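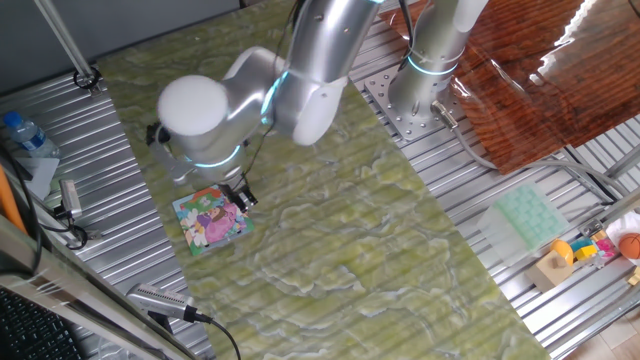 Hamdia Araya wrote to ask whether a patterned covering makes it harder to find small things on a table, and whether she should go for something plain. She has a long table at home and has been looking at marble patterns since July. My answer is further down, under the green marble.

Table coverings at Moges

We have changed the coverings on the tables at Moges more than once, and people keep asking which ones we used and where they went. This page puts them together in one place. The notes are short. If you want to know about something that isn't mentioned, ask at the desk on a Monday, when Mebrat Sisay is in and can get the offcuts out for you.

Green marble
Olive green with white and pale grey veins in wavy bands. It runs the length of the long table. On Hamdia's question, small pale things do get lost against the veins, beads and white buttons especially. Picture books and boards with bright artwork stand out well on it. If you mostly work with small white pieces, choose something plain.

Reddish-brown wood grain
A glossy sheet with dark streaks in the pattern. The fold lines still show. Nahom Sisay would like it kept on a roll in future, and I agree with him. A glossy surface catches the light from a window, so try it in a few places before you decide where it stays.

Plain cream
The first covering we had, from Jekusitz. Good for sorting and for cutting out, but every pencil mark showed. It was cut up in the end and now lines the shelves in the tall cupboard.

Blue check
Mihret Weldu brought this from her own kitchen. The squares were useful for lining up paper edges. It was too short for the long table, so it went on the one by the door, where it was used for drinks and biscuits.

Grey stone
Bought from Lumano, cut 1000 mm wide. It hung over the sides a little more than we wanted – people caught their knees on it. Trimmed later with ordinary scissors, not very straight.

Dark walnut
A sample length from Arutwood. The colour was liked by everyone who saw it in the shop and by hardly anyone once it was down. It made that end of the room gloomy in the afternoons. Eldana Mersha has it now on a workbench and is happy with it.

Yellow with lemons
Used for the summer sessions only. The pattern was cheerful and the surface wiped clean, even after glue. The corners curled, and we held them down with clips.

White marble
The same sort of veining as the green, on a white ground. It looked smart for the first week. Felt pen went into it and stayed there, so it was turned over and used underneath when people were painting.

Notes on putting them down

Unroll the covering the evening before and leave it flat. Start at one end and smooth towards the other with a dry cloth. With marble patterns, look at which way the bands run before you cut. A piece turned the wrong way shows up straight away next to its neighbour. Wood grain is easier, as long as the streaks run along the table.

For folds, lay the sheet face down under something heavy for a few days. It helps with light creases. The deeper ones mostly stay.

The pieces for the side tables cost £49 for 2, cut to size. Mebrat has the receipt and the measurements if anybody needs them for ordering more.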